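The Keys Are Only Half of It

I sold my first house on a Friday in February, in sleet, to a couple who had driven past it by accident. They'd been looking for the feed store. I tell that story a lot (my husband would say too much), but it's still how I think real estate works in a town like Skustness. People come for one thing and end up staying for the street.

We had 3,737 residents at the last count, up from 2,971 when I got my license, and I'd like to think I handed a fair number of them their keys. What I love, though, is the week after closing! That's when the phone calls start. Who fixes a well pump? Is there a decent haircut in town? Why does the water smell like that in spring? (It's the iron. You get used to it, or you call Van Leeuwen and they put in a filter.)

So I keep a list. It began on the back of a flyer and it's now 7 pages, stapled, and every buyer gets one along with a pie from Romia, the bakery on the corner by the old bank. Get the sour cherry if you have any say in it. They open at six in the morning and the cherry is usually gone by eight.

Tuncay Tekin is on page one. He's a home inspector, and he has cost me more sales than the interest rate has, and I send everyone to him anyway. Last fall he spent an entire afternoon in the crawl space of a ranch house on Mill Road and came out with 36 photos and a face like a funeral. My buyers walked away. They were back in my office before Christmas and bought a better place two streets over, and they had him look at that one too, top to bottom, before they'd sign a thing.

Then there's Dureo, the hardware store, where you can still buy one bolt. One! I once went in for a hinge and left with a hinge, a neighbor's phone number and a very firm opinion about deck stain.
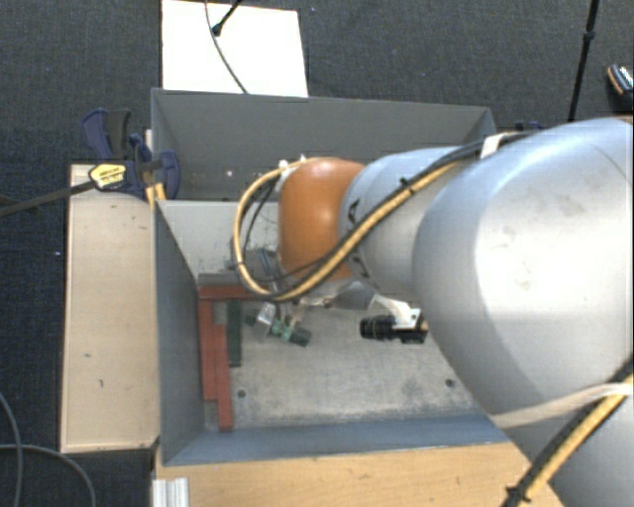 New people sometimes ask me whether they really have to shop local, as if I might check their trunk. Of course they don't. I order plenty online myself, and my porch will testify to that. But when our furnace quit during the ice storm, it was the Van Leeuwen truck that came up our hill in the dark, and the guy driving it had sat behind my daughter in algebra.

If you're house hunting out here, give yourself a whole day. See the houses, sure, but have lunch in town too, and walk around the ball field while there's a game on. Ask the person next to you on the bleachers what they'd change about the place. You'll get an earful, most of it about parking, and there's a good chance they'll know of a house that isn't listed yet.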